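Nulero – word list for theatre and ward talk, plain English

README, last touched April

What it is. A list of 2,795 terms and phrases heard in operating theatres, recovery and day surgery, each with a short gloss in everyday words. Started by Renata Sikora for new interpreters, grew from there.

What it isn't. Not medical advice. Not a dictionary of drugs, there are better ones.

Files
terms.csv – the main list
phrases.csv – whole sentences, nearly 800 of them
spelling.txt – Australian spellings first, US variants after (anaesthetic / anesthetic, haemorrhage / hemorrhage)
old/ – ignore

Columns: term, gloss, where_heard, register, checked_by. Register is formal, everyday or slang. Blank checked_by means unchecked, treat with care.

Sources. Notes from 9 interpreters, typed up by Todor Atanasov. No patient names, no dates of birth, nothing recorded. If you find something that looks like it came from a real chart, mail me and I'll pull it the same day.

Known problems
– "Theatre" and "OR" both in there, not linked yet
– duplicates under S (stitch, suture, sutures, stiches). Yes, one is a typo, I know
– slang is heavy on Melbourne, thin on everywhere else
– Polish glosses by Szczepańska only cover A to M
– semicolons in 4 rows break the Lurkitz importer, open in a text editor and fix by hand

Adding terms. One per line, gloss under 20 words, no Latin in the gloss if you can help it. Recieved terms get merged when I have a free evening.

Licence: use it, change it, say where you got it.

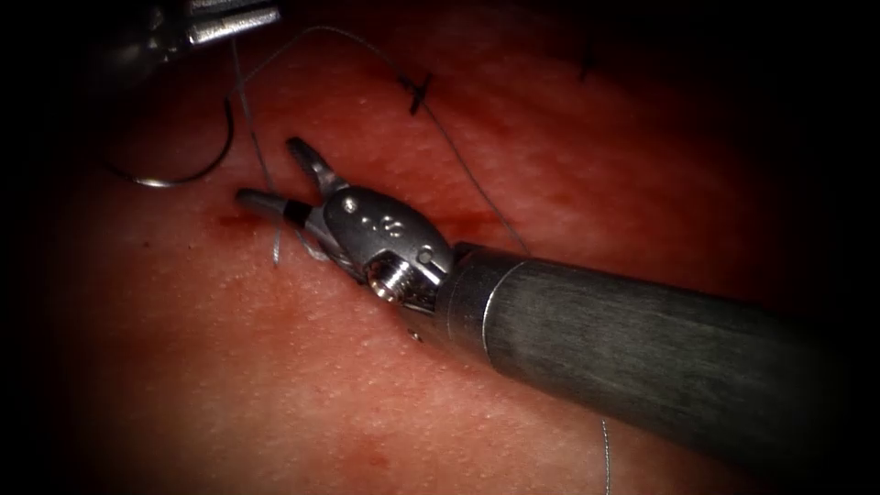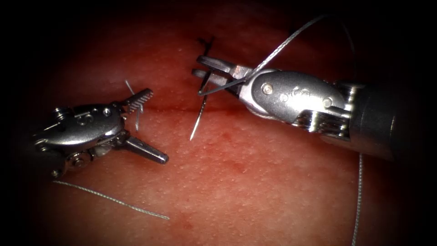 Instruments and tissue, all three.

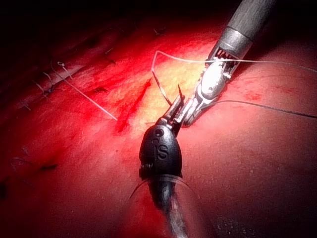 Mariama Sarpong wrote back that the register column needs a fourth value, for words staff use to each other but never to the patient, and that "nil by mouth" should be moved to everyday.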